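3.2 Sorting layout

Bricks were sorted by color into plastic basins of different sizes – yellow, navy and white – placed side by side on a marble surface. Red bricks were assigned to the navy basin and light blue bricks to the white one. The Busmont set was used for all 32 runs.

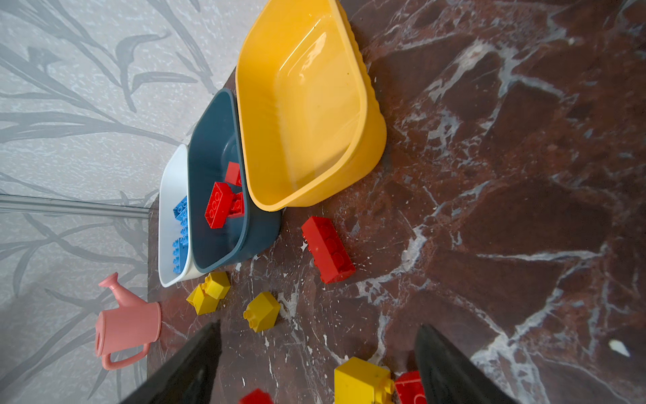

Time per run was logged in seconds, with a limit of 165. A brick that landed outside its basin counted as a miss and was left in place until the run ended. Runs with over 2 misses were repeated in April.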